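**Progress report on the cable stock, Samitz workshop**
To: Ida Böttcher, Govton small grants
From: Siiri Savolainen
Period: summer until the end of September

Dear Ida,

I write this report in the same order as the plan which you approved in spring, so that you can put the two side by side. At the end there is a short part about money and one question for you.

## What we wanted to do

In the application I described the situation with our cables. Over the years they were collected in drawers, in bags and in one large box under the stairs, and when a person needed a cable it was often faster to buy a new one. We asked for support to go through all of it: to take every cable out, untangle it, check it, coil it in one common way and give it a label and a fixed place. The second aim was to give away the cables which we do not need to groups in Samitz and in Lund who can use them.

## What is done

The collecting is finished. All rooms were emptied of loose cables in the first weeks, and we have registered 405 cables in the list. This is more than I expected when I wrote the application. The reason is mainly the box under the stairs, where many cables were knotted together so strongly that from outside they looked like one thing.

Of these, 351 are now checked, coiled and labelled. The remaining ones are partly very long extension cables, which need another kind of storage, and partly cables where we do not know yet what device they belong to.

The sorting is done at the big table with the wooden top. In the beginning we tried to do it on the floor because there was more space, but it was bad for the knees and small adapters were lost. On the table the work is calmer. We put only a few cables out at one time, and the ones that belong together are brought together before the next ones come out of the box. I can say that this slow way is in the end the faster one. When we put a whole bag on the table at once, the cables became tangled again while we were untangling them.
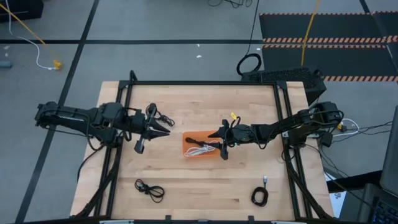

The method for coiling needed some discussion. At first each person coiled in their own manner, some over the elbow, some around the hand, and the result was that the bundles had different sizes and did not fit in the drawers. Elbow coiling also twists the cable, and after some time it does not want to lie flat any more. We agreed on the following, and it hangs now on the wall by the table:

- Straighten the cable fully before coiling.
- Make loops of the width of one hand, and change the direction of the twist with every second loop.
- Leave a short end free, so that the plug can be read without opening the bundle.
- Close with a fabric strap. No rubber bands and no tape, they become sticky.
- Put the label next to the plug.

For thin and short cables the loops can be smaller. Figure-eight bundles are also allowed if the cable is stiff and wishes to go back to its old shape.

## Labels and colours

In the plan I wrote that we would sort by colour first. We have given up this idea. Nearly everything we own is black or white, and the colour says nothing about what the cable does. A black cable can be for power, for a monitor or for a speaker. Now we sort first by the plug, then by length, and the colour is only a remark in the list. I am sorry for the change against the plan, but I am convinced that it was right. The cost was not higher, only the label sheets had to be printed again.

For the labels we use the Bekus system of short codes, which the workshop already had for its tools. The first letter is the type of plug and the number is the length in decimetres. Two persons who had not seen the system before were asked to find a certain cable with the help of the list, and both managed it without asking us. I was very happy about this small test.

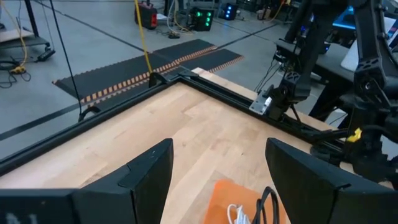

The checking itself takes more time than the coiling. Each cable is looked at over its whole length for cuts and bends, the plugs are cleaned with a dry brush, and then it is connected and tried. Power cables are checked only by people who have the permission for it, and because these people have also other duties, the power cables were waiting longest. In September we could arrange fixed mornings for this and the pile became much smaller.

## Giving away

We have given 119 cables to other groups. Most went to the repair café in Lund, who were especially thankful for the older monitor cables, and a smaller part to the music room here in Samitz. Every bundle was given with its label and a copy of the list, so the work of sorting does not have to be repeated by the people who receive it.

Cables with damage were not given to anyone. They are kept in 2 closed boxes by the back door and will go to the recycling station with the next transport.

## What was difficult

New cables continue to arrive. When people heard that we are sorting, some brought us bags from home with good intentions, and for a few weeks the pile was growing on one side while we were making it smaller on the other. Since August we do not accept any more from outside, and there is a friendly note at the entrance.

It was also difficult to keep the table free between the sessions. A cable which is left there without a label is very quickly used by somebody and then it comes back in another place, or it does not come back. Our rule is now that unfinished cables return to the box marked "open" at the end of the day. It works most of the time – not always.

## Next steps

Until the end of the year we plan to finish the cables which are not yet checked, to mount hooks for the long extension cables, and to hold one short introduction for all who use the workshop. The drawers also need a few more dividers, as the thin cables slide into each other when the drawer is opened quickly.

## Money

The straps, the labels and the drawer inserts are paid and the receipts are in the attached folder. For the hooks we have one offer and are waiting for a second. We are within the budget. The printing of the new label sheets was taken from the line for small materials.

My question is if the amount left under "transport" may be used for the dividers. The people from Lund collected their cables themselves, therefore we needed less for transport than planned. I would need your answer before I order.

With kind regards,
Siiri Savolainen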